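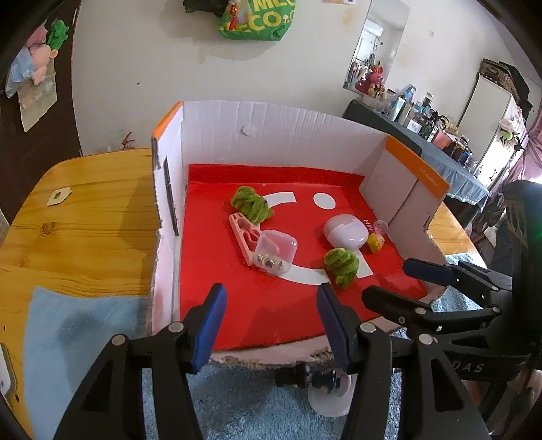

Pipe cleaners on the red mat, wooden tabletop underneath.

Zamow Table Balm, 80 g tin

Made in small batches in our Rotham shed
In stock, usually posted the next working day

Hi, and welcome to the page for the thing I get the most emails about! Zamow is a soft paste wax for timber tables that get used properly: breakfast, homework, craft, bills, the odd bit of potting up when it's raining outside. I started making it for our own kitchen table, which had a finish so tired that a glass of water would leave a ring before you'd finished drinking it, and I've been tinkering with the recipe ever since. We've now sent out over 2000 tins under the Stistier label and I still mix it in the same dented pot.

It's a beeswax and plant oil balm with a bit of carnauba in it for hardness. The carnauba was the fiddly part. My early batches had far too much and you needed shoulders like a rower to get it off again, so if you bought one of those (it came in the plain lid), sorry, and please try the new one, it buffs up so much easier.

What it's good for

Dining tables, desks, sideboards, wooden trays, stool seats, the arms of timber chairs. It goes on bare wood, oiled wood, and wood that's been waxed before. I use it on oak, pine, Tassie oak and an old blackwood hall table, and it looks lovely on all of them, though pine drinks it up and you'll want a second go.

It gives you a low, soft sheen. If you like a glossy table this isn't your tin, I'm afraid, and no amount of rubbing will get it there (I've tried).

What I'd keep it away from

Polyurethane and other hard plastic-type finishes. The balm just sits on top and goes smeary, and then you've got to wipe the whole lot off again with a damp soapy cloth. If you're not sure what's on your table, put a drop of water somewhere out of sight and leave it for a few minutes. If the wood darkens underneath, the balm has somewhere to go. If the drop sits up like a little bead, either it's sealed or there's plenty of wax there already and you can save your money.

I don't sell it for chopping boards either. People do ask! I make a separate board oil and I'd much sooner you bought that one.

How I put it on

Clear the table and wipe it down with a barely damp cloth, then let it dry. Give any rough patches a light rub with very fine steel wool or a grey pad, going along the grain, and wipe off the dust.

Scoop out a bit the size of a pea with a soft cotton rag. An old T-shirt is perfect. Rub it in with small circles, then finish with long strokes along the grain. Thin, thin, thin. When you think you've not put enough on, that's the right amount. Do the edges while you're there, as they cop a lot of wear from sleeves and chair backs, and rounded edges are especially easy to miss.

Leave it for half an hour, then buff with a clean part of the rag until it stops feeling draggy. Keep hot cups and wet things off it for 12 hours. I like to do mine after tea and leave it overnight, and by breakfast it's ready to go.

One tin does our six-seater with a fair bit left over. On thirsty old timber you might use most of it on the first coat.

Keeping a busy table nice

Most of what wrecks a table is small stuff. Grit under a box, a wet sponge left sitting, glitter glue (oh, the glitter glue). I'm not precious about it and we do everything on ours, but I've got a few habits now that have made a real difference. Put something soft down first if you're going to be sliding things about. A folded towel is fine, so is a bit of felt or an old flannelette sheet. Pick things up to move them. Wipe spills when you see them and dry the spot after. And shake the towel outside when you're done, or the grit just goes back on next time.

For a mark that's already there, try a dab of balm on its own before you get out the sandpaper. White rings often fade after a day or two with a bit of wax worked into them. Black marks are usually water that's gone deep, and the balm won't shift those.

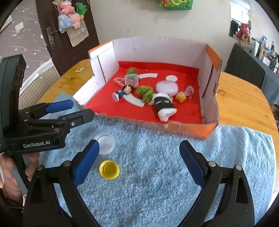 The smell

Mostly honey, with a bit of orange. It's quite strong when you open the tin and then it settles down to almost nothing by the next morning. There's an unscented version too, same price, just pick it from the drop-down. I'd go for that one if anyone at your place gets headaches from citrus.

Tin sizes and bundles

The 80 g tin is the standard. I also do a pack of 5, which works out cheaper per tin and is what the furniture people at Hinojosa buy from me for their showroom. If you'd like a mixed pack of scented and unscented, leave me a note at checkout and I'll sort it.

Storing it

Lid on, somewhere cool. In a hot car it'll melt, and once it sets again it can look a bit grainy on top. It still works fine. You can stand the tin in warm water and stir it smooth with a paddle-pop stick if the graininess bothers you. In winter it goes quite firm, so I warm the rag in my hands for a minute before I scoop.

A word on rags

Please lay used rags out flat to dry outside before they go in the bin. Oily rags scrunched up in a pile can heat up by themselves, and that goes for anybody's oil or wax, mine included.

Postage and returns

Tins go in a padded mailer and I tape the lids down in the warmer months. If yours turns up dented or leaky, send me a photo and I'll post another. Unopened tins can come back for a refund, and if you've tried it and hate it, write to me anyway and we'll work something out. Orders are a bit slower in August when I close up for a fortnight, and there'll be a note at the top of the shop with the dates.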